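Police drug operation on the Oneck ferry, Thursday night
Atcombe Community Forum > Local News and Events

wharfside_jen
Anyone else on the 9 pm party boat out of Oneck on Thursday? We were held at the jetty for well over an hour while police went through with a dog. My daughter was on board for a work do and said they let people off in small groups and checked bags on the gangway. Local radio is saying 18 people were spoken to and one man was charged.

tidemark
I heard the same report. The charge was possession, not supply. He's been bailed to appear in July.

Cleven_Dave
Good. That boat has been a problem since they moved the late sailing to Thursdays. I live behind the car park at Cleven and pick up rubbish off my nature strip every Friday morning.

mallee_root
Rubbish on your nature strip has nothing to do with drugs, Dave. One charge from a boat licensed for 100 people doesn't sound like a problem boat to me. It sounds like any pub on a weekend.

Cleven_Dave
A pub doesn't have open water on all sides. If someone gets crook halfway across, the ambulance can't get to them. I'd rather they were searched before it leaves.

wharfside_jen
I agree with searching before it leaves. They did it when the boat came back in, so whatever was on board had already been out on the harbour all night.

P. Mkhize
Pravesh Mkhize here, I run the bar on the boat under contract. A few corrections. There were 50 tickets sold on Thursday, well under the licence. The crew cooperated with police the whole way through. The man charged was a passenger and had no connection to the operator or to Urban, who did the music. I can't say anything more about him while it's before the court.

tidemark
Thanks for that, Pravesh. Is it true that outside drinks are banned now? Someone at the Atcombe shops told me you can't even take your own water on.

P. Mkhize
Sealed water is fine. Opened bottles of anything get tipped out at the gangway, and that rule was there before Thursday. Water at the bar is free and has been since we started.

mallee_root
Free water should be on the ticket page then. I've been on twice and paid for it both times.

P. Mkhize
You shouldn't have been charged. Send me a message with the nights you were on and I'll refund you. I'll ask for it to be added to the ticket page.

tidemark

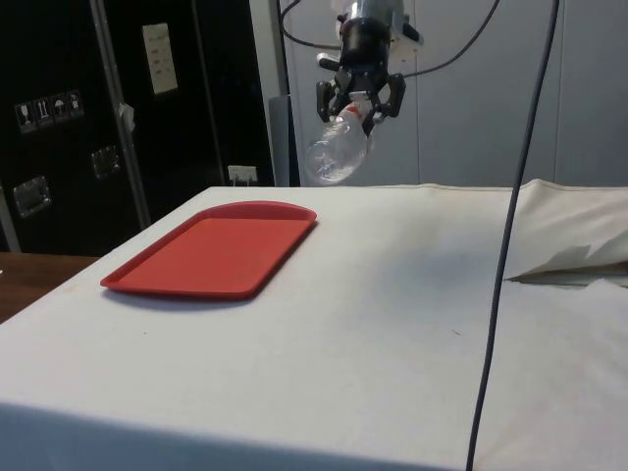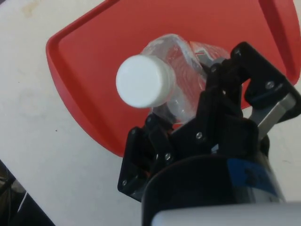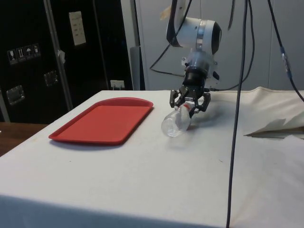
Back on the search itself, does anyone know if they need a warrant to go through bags on a boat? My understanding was that the dog has to indicate first.

Cleven_Dave
If you've got nothing in your bag, what does it matter?

mallee_root
It matters to the people who missed the last bus because of it. My nephew walked home to Cleven in work shoes.

wharfside_jen
I don't know about the warrant. My daughter was asked to open her bag and the dog hadn't been near her. She didn't mind but one of her workmates did and is putting in a complaint.

tidemark
Let us know how that goes. I'd be interested in what they tell her.

P. Mkhize
This week's sailing is going ahead at the usual time. Boarding will open earlier so bags can be checked at the gangway.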